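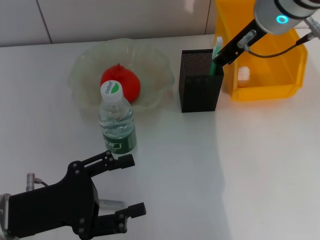

*Both arms at the white table in our Letport workshop, the right gripper at the green marker.*

## About us

Bruklow is a shared workshop in Letport where the members build robots together. We started with one bench and a second-hand drill press. Today we have 34 members and a room of 85 square metres, which we rent from the Pirkarine boatyard.

Our main build is a pair of arms, called Mac an tSaoi. The members do the wiring and write the software themselves, mostly in the evenings. For practice we use ordinary things from the kitchen and the desk -- a water bottle, a bowl, a pen holder -- as these are the things we would like it to handle at home one day.

You do not need to be an engineer for joining. The open evening is every Tuesday from 8 pm, and the side door is used after the yard is closed. Please bring closed shoes.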